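Planche d'assemblage Huaranga : fiche de données

Version de la fiche : 21 mai 2026
Jeu : Huaranga, lot Cliltar
Langue des annotations : français

Objet

Le jeu Huaranga documente des exercices d'assemblage sur planche blanche à pièces bleues. La fiche couvre le matériel, la préparation du poste et le contenu des fichiers. Les consignes de découpage figurent dans le guide Festeo, livré à part.
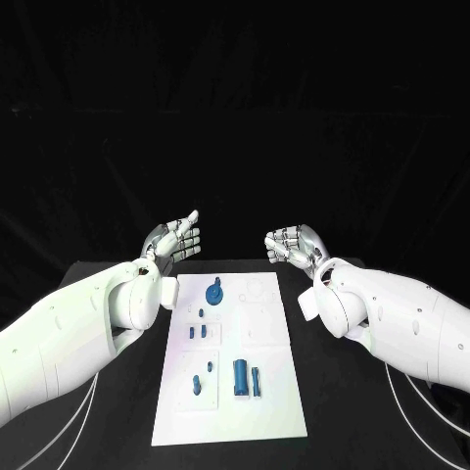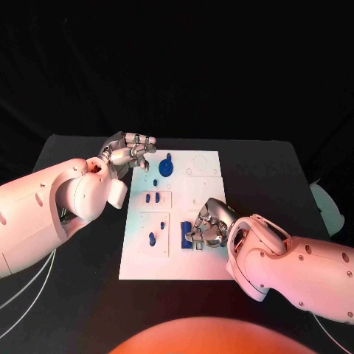
Fig. 1 et 2. Planche blanche et pièces bleues sur la table, fond noir.

Matériel

Planche : panneau rectangulaire blanc, posé à plat au milieu de la table. Les pièces sont réparties sur des plaques blanches. Sur la figure 2, un bouton rond bleu se trouve près du haut de la planche, au centre ; il s'agit d'un disque surmonté d'un petit téton cylindrique. Un bloc rectangulaire bleu est visible en bas à droite.

Table et fond : plateau sombre, rideau noir. Le fond n'est pas segmenté dans les annotations.

Nomenclature des pièces : fichier pieces.csv, une ligne par référence. Les pièces de rechange proviennent du stock Maletti et gardent la même référence, suivie du suffixe R.

Préparation du poste

1. Centrer la planche sur la table, grand côté visible en entier.
2. Placer les pièces selon le plan indiqué dans plan_depart.txt.
3. Vérifier le jeu du bouton rond avant chaque série.
4. Noter toute pièce remplacée dans journal.csv.

Contenu

Séquences : 700
Durée maximale d'une séquence : 55 secondes
Cadence : 30 images par seconde
Format des annotations : CSV, encodage UTF-8, séparateur point-virgule

Champs principaux

id_seq : identifiant de la séquence
ref_piece : référence de la pièce, telle que dans pieces.csv
plaque : plaque de départ
etat : posee, levee, inseree, tombee
remarque : texte libre, souvent vide

Limites connues

Les pièces étant toutes du même bleu, la couleur ne suffit pas à les distinguer ; utiliser ref_piece. Le contour des plaques ressort peu sur le blanc de la planche et les masques correspondants sont approximatifs. Le champ plaque manque dans une partie des séquences enregistrées avant août. L'état tombee n'a été ajouté qu'à partir du lot Cliltar.

Modifications

Correction des doublons dans pieces.csv. Renommage du champ position en plaque. Les anciens scripts Festeo lisent encore position ; une table de correspondance est fournie dans le dossier outils.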